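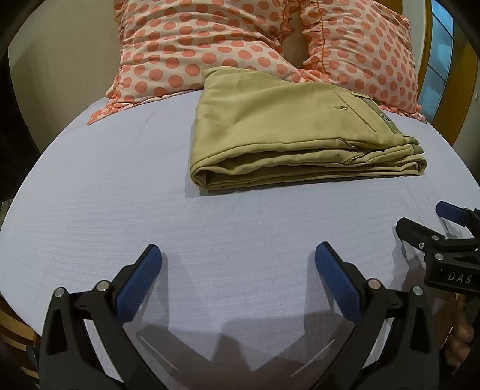

Polka-dot pillows with ruffled edges and a pair of folded khaki trousers on a made bed.

Warno soap

2 min read

Warno soap is a hard, pale bar soap made from tallow and laurel berry oil. It takes its name from Warno, a hill district above the town of Borkach, where it was produced in household kettles before the first workshops opened. It is used mainly for laundry and for washing hands, and less often as a shaving soap.

Production

The soap is made by the full-boil method. Rendered tallow is heated with lye in an open kettle until the fat has broken down, and salt is then added to separate the curd from the spent liquor. The curd is washed with fresh brine and boiled again. Laurel berry oil goes in at the second boil. Older recipes call for a third boil, but most makers now leave it out.

The finished curd is ladled into shallow wooden trays and left to set for two days. It is cut with a wire, stamped on one side and stacked in open rows to dry. Drying takes 59 days in the traditional calendar, though bars sold for laundry are often released earlier. A fully dried bar is brittle at the corners and can be grated without clumping.

Bars made in winter are usually whiter than those made in July, when the tallow is softer and the kettle is harder to keep at an even heat.

Varieties

Plain Warno contains no added scent and has a faint smell of bay. Gray Warno includes sifted wood ash and is meant for floors and work clothes. A third type, known as Bitevness, is made with a larger share of laurel oil and is greenish inside when cut. Bitevness is softer than the plain bar and wears down faster in the dish.

Scented versions with orange peel or clove are sold in Borkach, but they are generally made from a melted and repoured base – a practice that some older makers do not accept as Warno soap at all.

History

The best-known producer was the Mansour works, which began with a single kettle and later ran a row of four behind the Borkach market. At its largest it employed 108 people. The works stamped its bars with the number 322, the street number of its first shop, and the figure is still used as an informal name for the plain bar.

Demand fell once powdered detergents became common, and the Mansour works closed its kettles. Production was revived on a smaller scale by Wael El-Sayed, a former kettle hand, who kept the recipe but replaced the open fire with a steam jacket.

Use

For laundry, the bar is rubbed directly on wet cloth or grated into hot water. It lathers poorly in hard water and leaves a gray film on the fabric unless washing soda is added first. It is not recommended for silk or wool.

See also: Curd soap, Laurel oil, Washing soda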